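Yae Hamada
February

Okay, robot thread! A bunch of you asked how the two-arm PC teardown project is going in the Okley shop, so I'm going to dump everything I've got while I eat dinner.

The short version of the goal: hand the arms an old desktop tower lying on its side with the side panel off, and have them pull the easy parts and put them in the right holders. Drive first, then expansion card, then maybe someday memory.

Why old workstations? They're full of colored tabs and latches that are meant to be worked without a screwdriver. A gripper with two fingers loves that. Me too, to be fair.

The left arm does most of the grabbing. The other one comes in from behind the case and steadies things. I wrote the hand-off code over a weekend and it shows, but it runs!

I call the control script Graline. It's 800 lines now and 300 of them are me checking that one arm isn't about to whack the other. 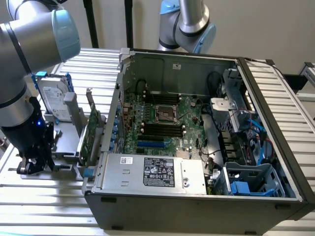
Calibration took way longer than I wanted. I was off by 6 mm on every approach and spent two evenings blaming the camera. It was a loose bolt on the base of the arm. One bolt!!

Holders matter more than I expected too. My first ones held parts flat and the fingers had no room to get under them. The new ones keep an expansion card standing up, so there's an edge to pinch. Huge difference.

Current score on the hard drive: 68 good pulls out of the last 80 tries. Most of the misses are the caddy twisting a little on the way out, then jamming. I'm going to try a slower start with a tiny wiggle — same thing I do with my own hands.

Cables are still the big headache. They're bendy, they move when you bump them, and the model I trained (nickname: Tsuji) thinks every one of them is an obstacle the size of a brick. Working on it.

Someone asked about the memory sticks. Not yet! Those little end clips need two fingers in two places at once, and I want the force readings to settle down before I lean on a board.

Next up is swapping the finger pads for the softer Zallton ones, then running the drive pull overnight with logging on. I'll post the numbers, good or bad.

If you've gotten a gripper to work a spring latch, please tell me what finger shape you used. I've got filament loaded and a free evening.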